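Doors, drawers and other small jobs

6 October 2022

We've been in the Orketti house since May and I still catch myself reaching for the light switch on the wrong side of the hall! My mum always said you should live with a place for a full year before changing anything, and I've mostly listened (the bathroom curtain doesn't count, it was dreadful). What I have let myself do is the small stuff. Kaisu Karppinen from two doors along lent me her good screwdrivers and a tin of beeswax, and I've spent many a happy evening going from room to room with the radio on, tightening and polishing whatever I come to. White knobs on wooden doors do look lovely, I think, and they're staying.
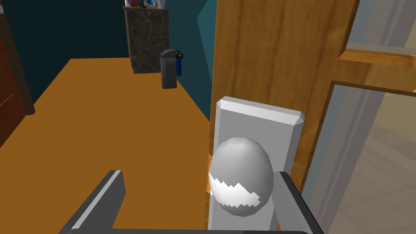
What's next

The pantry shelves, if the rain keeps up.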